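Right arm drops out mid-stack, no fault logged

Grendetti Forum > Two-arm cells > Faults and safety

ballport_ken
Posted in May, 7:14 am
Looking for ideas before I pay for a service visit. Two-arm towel folding cell. The right arm went limp over the stack at cycle 166. No alarm, no fault code, the log just says "idle." Left arm kept going like nothing was wrong. I cycled power and it ran again. Support says it's a loose connector and to reseat everything. I did that. It dropped again 14 cycles later.

Skullberg
"Loose connector" is what they say when they haven't read the log. Did you ask them why a limp arm reports idle? That bothers me a lot more than the drop.

ballport_ken
Asked twice. Got the same PDF both times.

Heike Steinbach
I'd still look at cabling first. I run three of these cells and every dropout I've had came down to the cable loop at the wrist. It flexes on every reach and the strain relief is poor. What does your setup look like?

ballport_ken
Folded towels go on the right, next one to fold comes out of the green tray on the left.
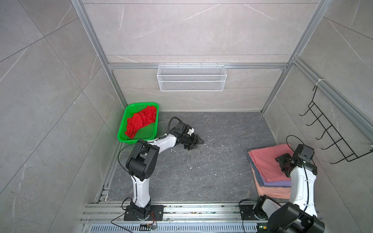 Is it safe to reach in and grab a towel when the log says idle?
Treat the arm as live until the power is cut at the main switch, whatever the log says.

I put that on a card by the switch after the second drop. My own people were going by the status screen.

Nivaldo Coutinho
Good card. I don't buy the wrist cable theory though. A broken wrist cable should take out the gripper or the wrist joint. He's saying the whole arm let go. That's power or it's the controller.

Heike Steinbach
Depends how it's wired. On mine, one bad joint on the chain and the controller drops all of them.

Nivaldo Coutinho
And did yours log a fault when it did that?

Heike Steinbach
Yes. Comm timeout, every time. OK, fair point.

Skullberg
So we're back to the software hiding it. The last update was sold as "fewer nuisance stops." I'd like to know what they did with the stops they removed.

Naseri
You don't know that they removed anything. I'm on the same update, no drops. Could just be a tired power supply. Put a meter on it under load before blaming the update.

Skullberg
A tired supply should log low voltage. Same question as before.

Naseri
Only if it dips long enough to get sampled. Short ones get missed, and did on the old version too.

ballport_ken
I can borrow a meter that records minimums. Will run it tonight on the right arm's supply, then swap the two supplies and see if the problem moves to the left.

Nivaldo Coutinho
Do the swap on its own. If you change anything else at the same time you won't know what fixed it.

ballport_ken
Meter result: supply dipped almost 3 volts when the arm reached out, and it didn't drop. So I have a dip with no failure. Swap is tomorrow.

Skullberg
Keep the old log files. They'll ask for them and then say they're the wrong format.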